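Subject: Re: [cell-practice] draft 3, bench layout and stop rules
From: Dilek Yurt
To: cell-practice list

Hubert, all,

Quick one between runs, sorry for the fragments. Comments on draft 3 inline. Mostly fine with it, two things I'd fight over.

Hubert Baumgartner wrote:
> Section 2. Fixed items go in a row along the back edge of the table,
> same order every time, left to right. Work surface goes in front of
> them, centered. Nothing else inside the reach of either arm
> unless the task sheet names it.

Yes. Keep that wording exactly. We went round and round on "same order" at Irley and ended up with three benches set up three ways, then somebody tried to compare the logs. Never again please. I'd add that the order gets written on the task sheet too, container, box, cup, tray or whatever it is that week.

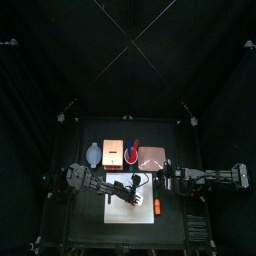 One addition for section 2. Tall things. A cup with utensils standing in it is taller than the cup, and the clearance figure has to come from the top of the handles. Draft only says "height of item". Ocampo people read that as the height of the cup and I can see why.

> Section 3. The idle arm is parked outside the working area of the
> active arm before a run starts.

Here I disagree, or at least I want it looser. On a two arm bench "outside the working area" is hard to meet if both arms are meant to be ready. We'd fail our own rule every morning. Suggest:

"The idle arm is held still, in a posture written on the task sheet, and the active arm's path is checked against that posture at slow speed before the first run."

That's the part that matters to me, the check. Where it's parked is secondary. Brilov does it this way already and their version is half a page, happy to steal it.

> Section 4. Cables are to be secured so they cannot enter the
> working area.

Can't enter ever? With a gripper cable that's not realistic, it needs slack or it pulls at the wrist. What I'd write: slack allowed, but the loop must not touch the workpiece or catch on a fixed item at any point in the path, and whoever sets up the bench moves the arm thru the full path by hand once to see it. Also a line on cables hanging under the arm, those get forgotten becuase everyone is looking at the gripper.

Small items. Anything light and small on the work surface, say so on the sheet and give the start position. If it's out of position at the start, stop and reset, don't let the operator nudge it mid run with the arm live. We had that at Grillow in April. No harm done but it was hands in the enclosure with power on and I wrote it up.
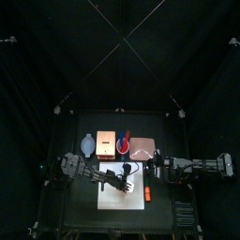 Labels, section 5. Draft says the warning label goes "where visible". Visible to who? I'd say readable from where the operator stands, in the light the bench is normally run in. Dark enclosures are the ones to worry about. If you have to bend down to read it it's in the wrong place or the print is too small.

Indicator lights same story. Draft has no section on them. At minimum a list, taped up outside, of what each color means on that bench. We run mixed gear and red on one unit is a fault and on the next just means powered. New people guess. Don't want guessing.

> Section 6. Stop rules. Any participant may call a stop. After a
> stop the run is discarded.

First sentence great. Second one, no. If the run is thrown away people won't call stops, they'll sit on it and hope. Keep the run, mark it stopped, one line on why. Log kept 2 years like the rest.

Restart after a stop: wait 15 seconds with the arms still, walk the checklist, then go. Hubert you had 900 mm for the standoff line in the old draft and it has dropped out of this one. On purpose? I'd like it back in.

Can live with everything else. Will send the marked up file tonight if the upload works, otherwise tomorow.

If anyone from Ocampo wants to object to the height thing please do it on the list and not to me in the hallway.

Dilek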